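Why I went back to watching the candidates argue

I stopped watching political television in March, and I was pretty smug about it for a while. I'd had a bad winter of it, sitting on the couch with a plate on my knees while four people in good suits talked over each other, and then going to bed cross with my husband, who hadn't done anything. So I quit. I read a lot of library books. I learned to make a decent flatbread. I told far too many people that I'd quit, the way people do when they give up sugar.

Then a postcard came in the mail for the Fokden town forum, the one they broadcast on the local channel and also let you sit in on if you turn up early enough, and I thought, well, it's two miles from my house and these are people who decide when my road gets fixed. So I went (with a cardigan, which turned out to be the smartest thing I did all week, as they keep the Gatchalian Hall at the temperature of a milk cooler).

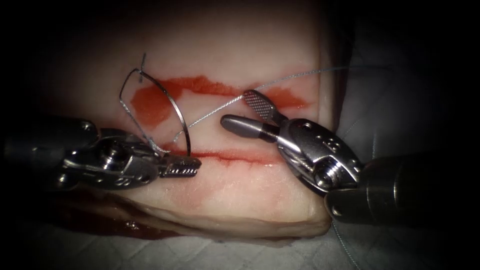 Two robotic instruments working on a slab of tissue.

I hadn't been to anything like it in years. There were chairs for 200 and by the time I'd found the restroom and come back, most of the good ones were taken. I ended up beside a retired bus driver who had brought his own cushion and offered me half his sandwich before a single word had been said. I didn't take it, but I've thought about that sandwich since. It looked like egg salad!

The moderator was Bijan Shokri, who used to do the morning show on the radio here and still has that lovely slow voice, like somebody reading you the directions on a box of cake mix. There were three candidates for the open council seat: Esther Laizer, Hendrik Kekana and Teodor Åberg. Each one got 6 minutes to start with, and a little bell when the time was up. I want to say right now that I am in favor of the bell. I would put the bell on every channel in the country. Mr. Åberg got belled in the middle of a story about his grandfather's boat and just stopped, smiled, and sat down, and we never did find out about the boat.
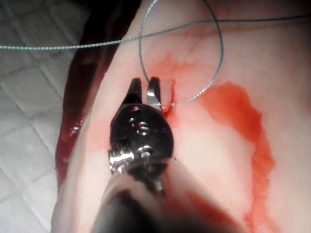
What I'd forgotten, in all those months of being proud of myself, is how boring real politics is, and I mean that as a compliment. A good 20 minutes went to the storm drain on Clitow Street. There was a long back-and-forth over whether the town should pay for it out of this year's budget or borrow for it, and Ms. Laizer had clearly read every page there was to read, and Mr. Kekana had clearly talked to every person who lives on that street, and I sat there and could not decide which of those I'd sooner have. On television somebody would have called somebody a name by then. Here they disagreed, fairly sharply, and then Mr. Kekana asked her for the page number and wrote it down.

I don't want to make it sound like a painting of the good old days. A man near the front heckled all the way through the section on parking. One question from the floor was so long that I believe it had a lunch break in it. And Mr. Åberg, whom I liked, dodged the library question twice, and when Bijan asked it a third time he dodged it again, very charmingly, and that was the end of him as far as my vote was concerned. 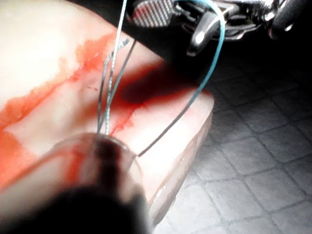
When I got home I called my friend Arash Mousavi, who has followed politics closer than anybody I know since we were both in our twenties, and told him the whole thing from the parking lot onward. He let me go on for ages. Then he said he'd had it on in the kitchen and had turned it off at the storm drain, and I was a bit put out, to tell the truth! The storm drain was the best part. We argued over it for 54 minutes (my phone told me, when I hung up) and I enjoyed every one of them, and I wasn't cross with a soul when I went to bed.

I still haven't gone back to the big shows, and I doubt I will before the fall. My sister thinks that's burying my head in the sand, and she may be right. She follows all of it, and she can tell you who said what to whom and how the other one looked when they heard it. 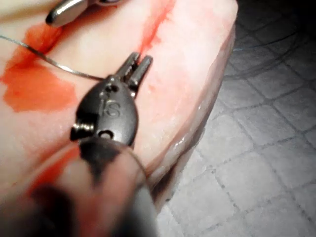 But she couldn't name one person on her own town council, and I only know that because I asked her over the dishes, which was not very nice of me. Until that postcard I could have named exactly one of mine, and him only because he bought our old lawn mower.

So if your town does a forum, go sit in on it, even if you've sworn off the whole business like I did. Ours has another one before the vote, same hall, with questions from the floor first this time. I've got one ready about the crosswalk by the school, and I've practiced it in the car until it fits in under a minute. Bring a sweater.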